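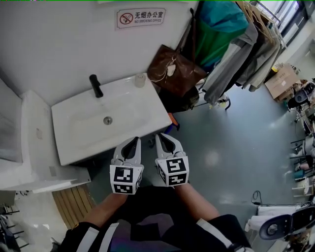

Hand-held grippers at the office washbasin, Pullasen workshop.

Report on the Visit to the Pullasen Student Robotics Workshop
September 9, 2021

The Hostosik Technical School was invited to send a delegation to the Pullasen workshop, where students enrolled in the applied robotics class complete their second-year project. The delegation consisted of four instructors and two members of the school's curriculum office. The visit lasted one working day and was arranged so that the group could observe regular class activity. No special program was prepared by the hosts, at our request.

Background

The class at Pullasen is in its third year. It admits students who have completed the introductory course in mechanics and at least one term of programming. The current project, known as Munshi, asks student teams to teach household and office tasks to a two-armed machine. Teams do not write the movements out line by line. A student carries out the task with a pair of hand-held grippers, the motion is recorded, and the recordings are later used for training.

Our own school has offered a robotics club since January of last year, but it has been limited to wheeled vehicles and line following. The purpose of the visit was to determine whether work of the Munshi type could be introduced at Hostosik with the staff and rooms now available.

Morning session

The group was received at the entrance and given a short safety talk. Visitors were asked to stay out of the working area during recording and to keep conversation low, and were then divided between two teams.

The first team was assigned the washbasin station. The students work in ordinary office space, and the stations are the fixtures already found there: the sink, the counters, the shelves. Each gripper has two curved white fingers with black pads on the inner side, and a cube printed with black-and-white marker patterns is mounted below the fingers. The instructor explained that the patterns allow the position of each hand to be worked out from the video. A cube that is turned too far from the camera cannot be read, and students are taught early to keep their wrists at a suitable angle.

The task for the day was the handling of a small clear cup at the sink. Clear objects were described as a difficult case, and the class takes them up only after opaque ones. Each student records in turns of seven attempts and then changes places with a partner, who has been keeping the log. The log is kept on paper. It notes the start position, the object, and any attempt that should be discarded, and the reason is written out in full.

The second team was reviewing earlier recordings. At the time of our visit the class had collected 722 recordings for the term, of which 159 had been set aside after review. The most common causes were a hidden marker, a hand that began to move before the signal, and an object left in the wrong place from the previous attempt. Students make the first decision on each recording and the instructor checks a portion of them.

Afternoon session

After lunch the delegation attended the weekly class meeting. Each team reported on its progress and on equipment faults. Two faults were raised: a finger pad that had come loose, and a marker cube whose print had worn at one corner. Replacement parts are produced by the students in the adjoining shop. The design files are kept under the name Okus and are open to all members of the class.

Members of our group were then permitted to try the grippers — an exercise that proved slower than expected. Most of us closed the fingers too early. The students were patient and gave clear corrections.

Assessment

A student must submit 100 accepted recordings, a written account of the task, and the complete log. The written account carries the greatest weight in the final mark. Several accounts from the previous year were made available to us, and the delegation found them to be of good quality, particularly in the sections dealing with failed attempts.

Observations and recommendations

The delegation noted that the class requires little dedicated furniture but a considerable amount of supervised time. Storage for recordings must be planned in advance; the Pullasen staff reported having run short in the first year. The noise level is low, and the work could be held beside other classes.

It is recommended that Hostosik begin with one station and one pair of grippers, with opaque objects only, and that the logging procedure be adopted in its present form. A copy of the log sheet is held at the curriculum office and may be requested there.

The delegation thanks the staff and students of the Pullasen workshop for their time. A return visit by the Pullasen class has been proposed, subject to the school timetable.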